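Looking After a Shared Worktable: Your Questions

Do I really have to cover the table?
We'd love it if you would! A light wood top is a pleasure to work at, but it soaks up glue and grease faster than you'd think, and sanding one back took Talha Jafri most of May.

Foam or paper?
Either is fine. Foam is kinder to your elbows (and to small parts that like to roll away), while paper is cheaper and you can write on it.

How big should the sheet be?
Big enough to reach well past where your hands go. Ours leaves a strip of bare wood along the edges, and we find that handy for clamps.

Where does everything else live?
Cables go coiled on the cart, please, and the cart goes back behind the table when you're finished. Tall boxes can stand on the floor back there too.

When do I change the sheet? 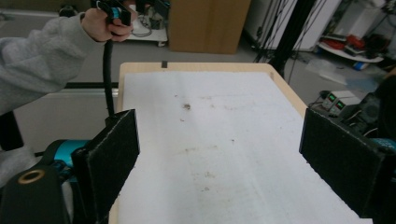

Bunthorpe Workshop Notes, Issue 73, p. 4

Smudges and specks like these, even with a darker brown spot among them, are no reason to throw a sheet out. Wipe it down with a barely damp cloth if it's foam, let it dry, and carry on. Change it when it tears or when marks start coming off on your work. Fresh sheets are with Malathi Pillai, and she's always glad of a visit.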